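About Sukach

Sukach is a kitchenware shop and a small cooking school under one roof. We sell and rent bowls, plates, pots and kitchen linen, and we teach short classes in how to cook with them and how to look after them. The shop is at the front of the building on Gunley Street and the teaching kitchen is behind it.

The business was started by Lụa Trịnh and Kuo-hua Yen. Lụa had cooked in restaurants and was tired of buying mixing bowls that dented in the first month. Kuo-hua had worked for Wu, a restaurant supplier across town, and knew where the better ones came from. They began by selling to neighbors from a garage on Saturdays. The garage had no heat, so they moved into the present building after the first winter.

What we sell

Most of our stock is plain and made for daily use. We carry 142 items, and we add a new one only when an old one goes out of production or when enough customers have asked for it. Stainless steel is the largest part of the shop. We keep mixing bowls, prep bowls and serving bowls in every size we can get, and all of them are sold singly as well as in sets. If you lose or ruin one bowl from a set, you can replace that one.

We also sell dinner plates, serving plates, dish towels, table cloths, aprons and oven mitts. Knives are not part of our range. Cledura, two doors down, sells and sharpens them, and we send people there.

Everything in the shop may be picked up and handled. There is a sink by the register if you want to see how a bowl pours.

Renting

Families and small groups can rent bowls, plates and cloths for a party or a holiday meal. Rentals run from Thursday to Monday. Items go out clean and should come back rinsed; we do the full wash here. Dents and lost pieces are charged at the shop price of the item, and ordinary scratches are not charged at all. Please call ahead for anything over 60 plates.

The teaching kitchen

Classes are held in the evening and on weekend mornings. Each class takes up to 11 people and lasts two and a half hours. Tincuța Coman teaches bread and dumplings. Szu-yu Tang teaches soups, noodles and a class for people who have never cooked for themselves. Raili Kettunen runs the class on care and storage, which covers washing, drying, stacking and getting burned-on food off steel.

We cook with the same bowls and plates we sell. Some of them have been in the kitchen for years and look it. Students often ask to see an old bowl next to a new one before they buy, and we are glad to bring one out.

No class needs special clothing or tools. Aprons are on the hooks inside the door. Tell us about food allergies when you sign up, and tell the teacher again when you arrive.

How we set up and put away

Every class starts and ends the same way, whoever is teaching. The rules are on the wall by the door, and new students go over them in their first class:

1. Wash your hands and wipe the counter before anything is put on it.
2. Take only the bowls named on the recipe sheet.
3. Keep raw meat and fish on the counter nearest the sink.
4. Hand-wash the steel with a soft sponge. Steel wool leaves marks on a polished bowl.
5. Dry each bowl inside and out before it goes into another one. Water left between two bowls leaves spots and can make them stick.
6. Nest bowls with no more than two to a stack, and set the stack on a plate with a cloth under it.

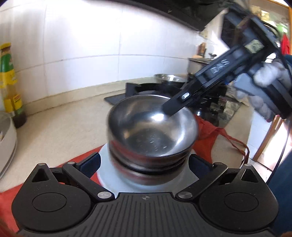 7. Hang damp towels on the rail. Dry ones go in the drawer under the window.
8. Check the burners, then sign the sheet.

Visiting us

The shop is open Tuesday through Saturday, 10 to 6, and until 8 on class nights. We close for stock count in the last week of January. There is street parking in front and a bike rack at the side door. The front entrance and the kitchen are both step-free.

Gift cards can be used for goods, rentals or classes and do not expire. Returns are accepted on anything unused, with a receipt. To sign up for a class, come by the register or call during shop hours. If a class is full, ask to be put on the waiting list; places do open up, usually a day or two before.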